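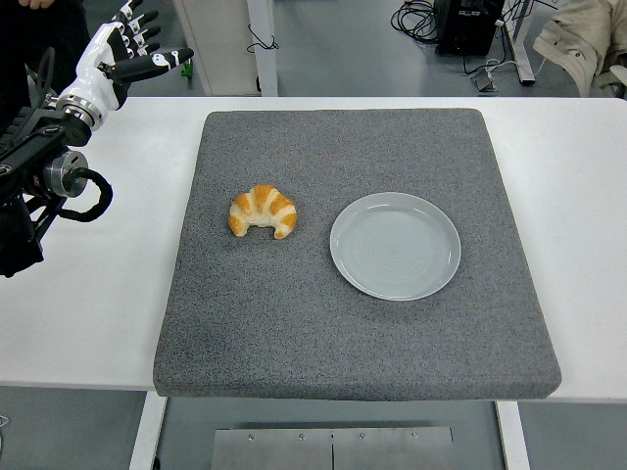 Illitar演習 掲示板 ＞ 把持・配置課題 ＞ 「クロワッサンを皿に移す」課題の判定基準および初期配置について

投稿者：演習運営係

履修者各位

Illitar演習の後半課題「クロワッサンを皿に移す」につきまして、判定基準の解釈に関する照会が複数の班から寄せられております。個別に回答いたしますと班の間で理解に差が生じるおそれがありますので、本スレッドにおいて一括して協議いたします。

現行の実施要項に定める手順は次のとおりです。

一、灰色のマットの上にクロワッサンと皿を置く。クロワッサンは操作者側から見て皿の左とする。
二、ハンドは開いた状態で、マット左奥の上方に待機させる。
三、開始の合図の後、ハンドでクロワッサンを把持し、皿の上に置く。
四、ハンドを待機位置付近まで戻した時点で、試行の終了とする。

照会の多くは、三の「置く」の意味、および一の位置関係をどこまで厳密に守るべきかという点に集中しております。ご意見のある方は、所属班を明記のうえ投稿してください。協議の結果は、次回月曜日の演習開始時までに要項へ反映する予定です。

なお、当日の口頭での申し合わせは記録に残りませんので、すでに班内で合意した事項があれば、あわせて本スレッドにご記載ください。

投稿者：kasumi_b

B班です。「置く」の解釈について照会いたします。

当班では、クロワッサン全体が皿の縁の内側に収まった場合のみを成功として記録しております。一方、他班の記録を拝見したところ、先端が縁に掛かった状態でも成功と記載されている例がありました。三日月形の物体ですので、両端のとがった部分が縁に乗ることは十分に起こり得ます。基準が統一されなければ、班ごとの成功率を比較しても意味をなさないものと考えます。

要項に「縁の内側に全体が収まること」と明記していただくことを提案いたします。

投稿者：d_han_kiroku

D班の記録担当です。ご指摘の例は当班のものと思われますので、経緯を説明いたします。

当班は要項の「皿の上に置く」を文字どおりに読み、マットに接触せず皿に支えられていれば成功と判断いたしました。縁に掛かっていても、皿が支えている以上は「皿の上」であると解しております。要項に記載のない条件を後から加え、過去の記録を失敗に書き換えることには同意いたしかねます。

今後の試行に新しい基準を適用することについては、異存ありません。

投稿者：kasumi_b

D班の方へ。過去の記録を書き換えるべきと申し上げたつもりはありませんでした。表現が不十分であった点をお詫びいたします。

ただし、最終報告では全班の記録を合算して集計すると伺っております。基準の異なる記録をそのまま合算することには、やはり反対いたします。少なくとも、旧基準による試行と新基準による試行は表を分けるべきです。

投稿者：演習運営係

両班のご意見を拝読いたしました。運営係としては、判定欄を「内側」「縁掛かり」「皿外」「把持不成立」に細分し、成功か失敗かの判断は集計時に行う方式を検討しております。この方式であれば、映像が残っている過去の試行についても、書き換えによらず再分類が可能です。

現時点でPivetumに登録されている試行は、4班合計で114件です。全件について映像の有無を確認いたしますので、各班は登録番号の欠番について心当たりがあればお知らせください。

投稿者：Nasrin Ebrahimi

A班です。再分類の方式に賛成いたします。

判定欄に関連して、「把持不成立」の扱いを明確にしていただきたく存じます。当班の記録では、次のような事例を同じ欄に入れております。

・指がクロワッサンに触れたが、持ち上がらなかった場合
・持ち上がったが、皿に到達する前に落下した場合
・ハンドが接近したものの、操作者が途中で中止した場合

これらは原因が異なります。特に最後のものは、操作者の安全上の判断による中止を含みます。これを失敗に数えると、中止をためらう操作者が出ることを懸念しております。中止は別欄とし、成功率の分母から除くことを提案いたします。

投稿者：c_yanagi

C班です。A班のご提案のうち、中止を別欄とする点には賛成ですが、分母から除く点には反対いたします。

分母から除外した場合、見込みの悪い試行を途中で中止すれば成功率が上がることになります。意図的にそのようなことをする班があるとは考えておりませんが、制度として避けるべきです。中止件数を併記し、分母に含めた値と除いた値の両方を示せば、読み手が判断できるのではないでしょうか。

投稿者：Nasrin Ebrahimi

C班のご指摘はもっともです。両方の値を併記する案に改めます。ただし、中止の理由を必ず記入することを条件としていただければ幸いです。理由が空欄の中止については、失敗に算入して差し支えありません。

投稿者：演習運営係

中止の取扱いについては、C班案にA班の条件を付した形で要項に反映いたします。

続いて、初期配置について協議をお願いいたします。

投稿者：d_han_kiroku

D班です。初期配置について申し上げます。

当班は、クロワッサンと皿の位置を試行ごとに変えないよう努めております。位置が動けば、成否の差が操作によるものか配置によるものか判別できなくなるためです。ただ、マットの表面には基準となる線がなく、目視による再現には限界があります。マットの縁に目印を付すことをお認めいただけないでしょうか。

クロワッサンの向きについても規定が必要です。背の側を奥に、両端を手前に向けた配置を標準とすることを提案いたします。現に多くの試行がこの向きで実施されております。

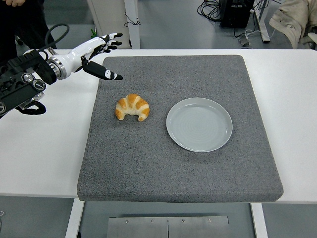
投稿者：Čestmír Charvát

目印の件には反対いたします。マットの縁に明るい色の印を付した状態で学習用の記録を取りますと、学習後のモデルが物体の位置よりも印を手掛かりにするおそれがあります。演習の後段では、印のない状態での自律動作を評価いたします。収録時と評価時で見え方を変えるべきではありません。

また、位置を完全に固定することにも慎重であるべきです。固定した配置のみで学習したモデルは、少し離れた場所に物体を置いただけで空をつかむことがあります。当班の前回の予備試行がまさにその状態でした。ハンドは毎回ほぼ同じ場所に下り、クロワッサンの手前で指を閉じておりました。

投稿者：d_han_kiroku

Charvát様のご懸念は理解いたしました。しかし、位置を自由に変えた場合、班の間の比較はどのように行うのでしょうか。容易な配置ばかりを選んだ班が有利になります。収録と評価とでは目的が異なりますので、それぞれに規定を設けるべきと考えます。

投稿者：Čestmír Charvát

収録と評価を分けて規定する点には賛成いたします。

評価用の配置については、マット上の座標をあらかじめ表にして配布し、定規で合わせれば、印は不要です。定規は試行の開始前に片付けます。収録用については、皿の左にクロワッサンがあるという関係のみを守り、向きと距離は操作者の裁量とすることを提案いたします。

投稿者：kasumi_b

B班です。定規で合わせる案に賛成いたします。

ただ、向きを操作者の裁量とすることには不安があります。当班の操作者は、とがった端が手前にある向きを好みます。親指を横に伸ばした状態から、胴の太い部分を親指と他の指で挟みやすいためです。裁量に任せますと、結局は同じ向きの記録ばかりが集まり、Charvát様の懸念される偏りが解消されません。

向きについても事前に表を作成し、順番に実施する方が確実です。

投稿者：c_yanagi

C班です。B班の意見を支持いたします。昨年度も向きを自由としたところ、ほとんどの記録が同じ向きとなり、評価の段階で苦労したと先輩から伺っております。

投稿者：Čestmír Charvát

承知いたしました。向きを表で指定する案に変更いたします。手元の乱数表で原案を作成し、運営係に提出いたします。

投稿者：演習運営係

初期配置については、以下の方向で取りまとめます。

・収録用は、運営係が配布する配置表の順に実施する。
・評価用は、別の配置表によるものとし、評価当日まで公開しない。
・マット、皿および天板への目印の貼付は認めない。
・位置合わせに用いた定規等は、開始の合図の前に作業範囲の外へ出す。

D班におかれましては、目印のご提案を採用できませんでしたが、再現性の問題をご提起いただいたことに感謝いたします。

あわせて、安全に関する事項を再度周知いたします。腕の動作中は、操作者以外の者が机上に手を入れることを禁じます。クロワッサンを置き直す際は、操作者が「停止」と発声し、配置担当が復唱した後に作業してください。床の配線については、通行の前に必ず足元を確認してください。上着等の私物は、腕の可動範囲に入らない場所に置いてください。

投稿者：mizuno_ta

指導補助の水野です。ハンドの操作に関して補足いたします。

待機姿勢から接近する際、親指を伸ばしたまま降ろしますと、親指の先が最初に物体へ触れ、クロワッサンが皿の方向へ押されることがあります。この状態で指を閉じても、多くの場合は把持が成立しません。接近の途中で一度止め、親指と他の指の間に物体が入る高さまで手首を調整してから、閉じる動作に移ってください。

また、閉じる速度を上げすぎないようお願いいたします。層になった表面は、力を加える位置によって滑り方が変わります。滑った場合に、そのまま握り込んで回復を試みる操作者が見受けられますが、いったん開いて接近からやり直した記録の方が、学習には使いやすいものとなります。

投稿者：Nasrin Ebrahimi

水野様、ご教示ありがとうございます。A班の操作手順書に反映いたします。

確認ですが、把持をやり直した試行は、1件の試行として継続してよろしいでしょうか。それとも、一度区切って登録し直すべきでしょうか。

投稿者：mizuno_ta

物体が皿の左側にとどまっている限り、同一の試行として継続してください。物体が皿に接触した場合、またはマットの外に出た場合は、そこで終了とし、区分を記入してください。

投稿者：d_han_kiroku

D班です。同一の試行として継続する場合、やり直しの回数に上限は設けないのでしょうか。制限がなければ、いずれは成功する試行が多くなり、判定欄が実態を表さなくなります。

投稿者：mizuno_ta

ご指摘のとおりです。やり直しは2回までとし、それを超えた場合は「把持不成立」として終了することを運営係に申し入れます。

投稿者：演習運営係

水野補助の申し入れを了承し、要項に追加いたします。

最後に、使用場所についてお知らせいたします。演習室のあるGrímsdóttir棟は1986年の竣工で、電源設備の点検が定期的に行われます。点検日には制御装置の電源を前もって落とす必要がありますので、Pivetumの予約画面で点検の表示をご確認ください。点検日に予約が入っていた班には、運営係から振替の候補をお送りいたします。

本スレッドは、改訂要項の掲示をもって返信の受付を終了いたします。以後のご意見は、下記コメント欄にお寄せください。

コメント

tanuki_lab
他学科の聴講生です。判定を細分して記録し、集計時に成否を決めるという方式は、当方の実験でも採用したいと考えております。改訂後の判定用紙は学外にも公開されますでしょうか。

kasumi_b
改訂要項を確認いたしました。「縁掛かり」の定義に、先端のみが縁の上に出ている場合が含まれるか否かが読み取れません。図を一点加えていただければ、班内の判断が揃うものと存じます。

c_yanagi
同感です。あわせて、クロワッサンが裏返って皿に載った場合の区分もお示しください。当班では「内側」として記録しております。

演習運営係
判定用紙の学外公開については担当教員に確認いたします。縁掛かりの図は次の改訂で追加いたします。裏返りについては、区分は位置のみによるものとし、備考欄に姿勢をご記入ください。

Čestmír Charvát
配置表の原案を提出いたしました。皿とクロワッサンの間隔が狭い配置では、指が皿の縁に当たる可能性があります。実施の前に、低速で一度ご確認いただければ幸いです。

ホーム　掲示板　演習資料　機材予約　安全規程　検索　ログイン

関連するスレッド
・手首の継手部分から異音がする場合の連絡手順
・Pivetumへの試行登録で欠番が生じる件
・Brutlow大会への参加班の選考方法について
・操作者の交代時に行う姿勢合わせの手順
・5月の演習室利用予定と電源点検の表示
・最終報告書の表の書式（旧基準と新基準の併記）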